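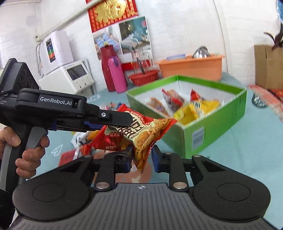

Werkstattbuch Verpackung und Kommissionierung, Standort Gretmont
Eintrag vom 17. Februar 2021
Verfasst von: Fidelina Ríos
Betreff: Einpacken der Snacktüten in Faltschachteln, Reihe Grenda

Gegenstand der heutigen Arbeiten war die Befüllung der grünen Faltschachteln mit Snacktüten. Die Reihe Grenda umfasst Sendungen mit gemischtem Inhalt, bei denen Beutelware und feste Ware gemeinsam verpackt werden. Die Vorgaben von Brarkia (Fassung vom Mai) gelten unverändert.

Material

Verwendet wurden Kissenbeutel mit glänzender Oberfläche, Gestaltung in Rot und Creme, Beschriftung chinesisch. Auf der roten Fläche ist unter anderem der Aufdruck 四川特 zu lesen, darunter 麻辣. Die Ware ist im Bestand daher unter »Sichuan, scharf« geführt. Eine deutsche Artikelbezeichnung liegt noch nicht vor und ist bei Maldonado anzufragen. Bis dahin ist auf dem Laufzettel ausschließlich die interne Nummer 81 einzutragen, Umschreibungen wie »rote Tüte« sind zu unterlassen. Im Regal stehen mehrere Artikel, auf die das zutrifft.

Die Schachteln sind aus Karton, außen grün, innen weiß. Sie werden flach angeliefert und am Platz aufgerichtet.

Durchführung

Die Schachteln wurden vor Beginn vollständig aufgerichtet und geöffnet bereitgestellt. Die offene Schachtel steht rechts vom Arbeitsbereich und wird über Eck gestellt, eine Ecke zeigt zur einpackenden Person. Diese Stellung hat sich gegenüber der parallelen Ausrichtung bewährt, insbesondere bei Beuteln, deren Breite der Innenbreite der Schachtel nahekommt. Der Beutel wird leicht schräg eingeführt und erst am Boden gerade gelegt.

Die Beutel sind am Rand oder an der Siegelnaht aufzunehmen. Druck auf die Mitte ist zu vermeiden. Die gezackte Naht an der Seite darf beim Einlegen nicht umgeknickt werden. Das Schriftfeld soll in der Schachtel nach oben weisen, damit die Ware bei der Kontrolle ohne Herausnehmen erkannt werden kann.

Reihenfolge je Schachtel:
Feste Ware an die lange Seite.
Snacktüte flach darüber.
Laufzettel zuletzt.

Gepackt wurden in der ersten Serie 25 Schachteln. Eine zweite Serie mit 10 Schachteln wurde nach der Pause in abweichender Reihenfolge gepackt (Tüte zuerst, feste Ware darüber), um die in der letzten Besprechung aufgeworfene Frage zu klären.

Ergebnis

Erste Serie: Die Deckel ließen sich bis auf drei Fälle ohne Nachdrücken schließen. In den betreffenden Schachteln lag der Beutel mit der oberen Naht auf der Kante der festen Ware auf. Nach dem Verschieben des Beutels schlossen auch diese Deckel.

Zweite Serie: Die Deckel schlossen durchgehend. Die Beutel waren jedoch unter der festen Ware zusammengedrückt, und der Inhalt fühlte sich bei zwei Stück deutlich zerkleinert an. Die abweichende Reihenfolge wird nicht weiterverfolgt. Die Schachteln der zweiten Serie wurden umgepackt, die beiden beanstandeten Beutel ausgesondert und gegen neue ersetzt.

Der Zeitbedarf je Schachtel lag in beiden Serien bei etwa 81 Sekunden, das Aufrichten nicht eingerechnet. Ein Vergleich mit den Werten der Vorwoche ist nur eingeschränkt möglich, da dort noch die höhere Schachtel verwendet wurde.

Anmerkungen

Die glänzende Folie gleitet auf dem weißen Innenkarton leicht. Beim Anheben der noch offenen Schachtel wandert der Beutel zur tieferen Seite und liegt anschließend häufig auf der Naht. Schachteln sind deshalb im offenen Zustand nicht zu tragen, sondern am Platz zu schließen.

Der kleine Aufdruck entlang der gebogenen Zeile über dem Schriftzug konnte nicht zugeordnet werden. Es ist zu klären, ob es sich um eine Sortenangabe handelt. Sollte dies zutreffen, wäre die Ablage im Regal nach Sorte zu trennen. Die Kolleginnen und Kollegen werden gebeten, bis zur Klärung keine Beutel aus verschiedenen Lieferungen in dasselbe Fach zu legen.

Der Bestand an grünen Schachteln ist für die kommende Lieferung nicht ausreichend. Die Nachbestellung wurde heute bei Maldonado veranlasst, eine Bestätigung steht aus.

Offene Punkte

Artikelbezeichnung deutsch (Anfrage Maldonado)
Bedeutung des kleinen Aufdrucks
Einlage aus Seidenpapier gegen das Verrutschen: Muster anfordern, Versuch mit 10 Schachteln
Packanweisung Grenda, Abschnitt Beutelware: Satz zur Stellung über Eck ergänzen

F. Ríos

Nachtrag: Das Seidenpapier ist in der benötigten Größe im Lager vorhanden, unteres Fach neben den Laufzetteln. Ein Muster muss nicht angefordert werden.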